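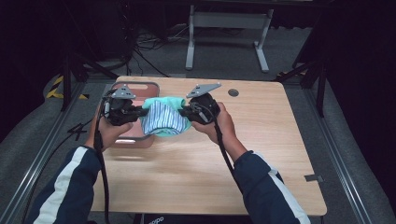 Home Stories Poems Archive Submit

The Tondholm Ferry

Hannelore Rathjen missed the morning ferry by two minutes and sat down on the bench outside the ticket office. The next one went at four. She had a suitcase, a bag of apples and her father's clock wrapped in a bath towel.

The man in the ticket office slid the window open.

"You could wait inside," he said. "There's a heater."

"I'm all right here."

He left the window open anyway. After a while he asked what was in the towel, and she told him. The clock was a Baumgart, the kind every house in Uleck used to have over the stove. It had stopped in April, the same week as the funeral, and her brother wanted it thrown out. There was a repairer in Tondholm who still had the parts.

"What's he charging?"

"Six hundred."

The man whistled. "What's it worth?"

"A hundred. Maybe less, with the crack in the glass."

He thought about that while he stamped a pile of return tickets. A truck came down the hill, turned around in the empty car park and went back up. Hannelore ate an apple and put the core in her coat pocket.

"My mother had one," he said. "It lost 20 minutes a day. She set it by the noon whistle at the cannery, and when the cannery shut she just let it run. By the end we were having tea at breakfast time."

"Ours gained."

"Did it?"

"Dad got to work early for thirty years. He thought everyone else was slack."

The man laughed and went to answer the phone. When he came back he said the four o'clock was cancelled on account of the wind. There'd be one on Monday at the usual time.

Hannelore looked at the water. It was grey and choppy, and she couldn't see the other side. She picked at the knot in the towel until it came loose, opened the little door at the back of the clock and gave the key a turn. It ticked four times and quit.

"Is there somewhere to stay?" she asked.

"The Kistura. Up the hill, green door. Tell them you want a room at the back, away from the bins."

She tied the towel up again, left two apples on the ledge of his window and started up the hill.

Share this story | 2 comments

Contact | Copyright | Back to top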